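Follby, the regional rally team, has signed a two-year sponsorship deal with parts supplier Ustari, and its team manager says the money will go into a second car before anything else.

"We ran one car in September and finished with no spares left on the truck," the manager said. "You can't do a season like that."

The deal replaces Akbulut, which ended its backing after 4 years. The manager would not put a figure on the new agreement but said it covers 40 per cent of the team's running costs.

"Akbulut were good to us. They paid on time and they left on good terms - I'd have them back tomorrow."

The second car will be built at the team's own workshop and is expected to debut at Rasa, a gravel event with 80 entries and 885 kilometres of driving including road sections.
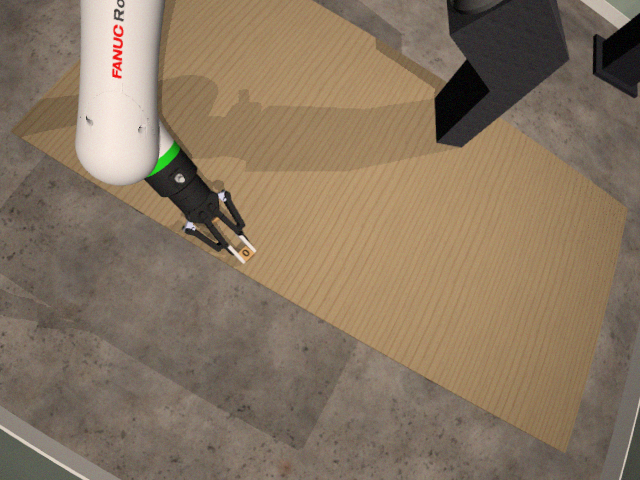
Vol. 12, No. 9, p. 31

Asked who would drive it, the manager said two people had tested and neither had been told yet.

"We'll let them know first. After that, everyone else can hear about it."

Entries for Rasa close at the end of the month. The team's colours will stay the same.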